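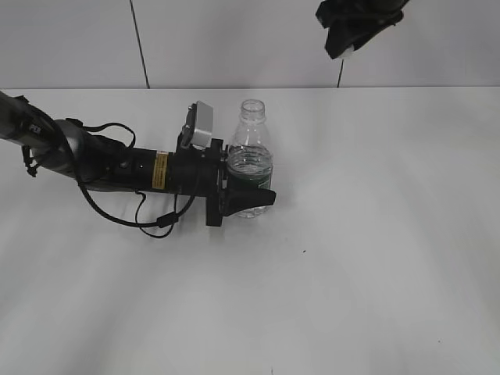 Clear plastic water bottle on a white tabletop.

Drinking more water: your questions, my answers

I've been writing about my water habit for over 18 months now and the same questions keep landing in my inbox, so I finally put them all on one page. I'm not a doctor or a dietitian, just a person who used to live on coffee and get a headache by 3 p.m.

How much do you drink in a day?
It changes! On a desk day I get through 2 big bottles plus whatever is in my tea. If I've walked the long loop out past Collenside it's more. I don't chase a magic number, I go by thirst and by how dark my pee is (sorry, you asked).

Does coffee count?
As far as I know, yes, mostly. I still have two cups in the morning and I'm not giving them up for anyone.

I hate the taste of plain water. What do I do?
Get it really cold first, that fixes it for a lot of people. After that I'd try cucumber, or a few frozen berries, or mint if you've got some going wild in a pot like I do. Lemon is lovely but I lay off it all day long after my dentist gave me a look. My friend Heledd Gwynne swears by a slice of ginger and I think it tastes like soap, so — your call.

Can I refill a store-bought bottle?
I do it for a day or so, then it goes in the recycling. They're a pain to clean because the neck is so narrow, and they get a funny smell if you leave them in the car. For every day I'd get something with a wide mouth you can fit a brush into.

How do you wash yours?
Hot water, dish soap, bottle brush, and then upside down on the rack with the lid OFF. If it smells, I leave baking soda and warm water in it overnight. Take the little rubber ring out of the lid too, please. Mine was gross the first time I looked.

I keep getting up at night to pee. Help?
Been there. I drink most of mine before dinner now and only take sips after 8. If it keeps happening, please talk to your doctor instead of me.

Do you use an app?
I tried one for all of April and got so sick of the buzzing. Now I fill a bottle when I sit down and another one after lunch.

Pieter Maluleke wrote in to ask: is sparkling okay?
Sure, Pieter! I find it fills me up too much with a meal, but in the afternoon it's great. Just check the label for added sugar or a lot of sodium.

Can I send you a question?
Yes, use the contact form. I read everything, though I'm slow in the summer.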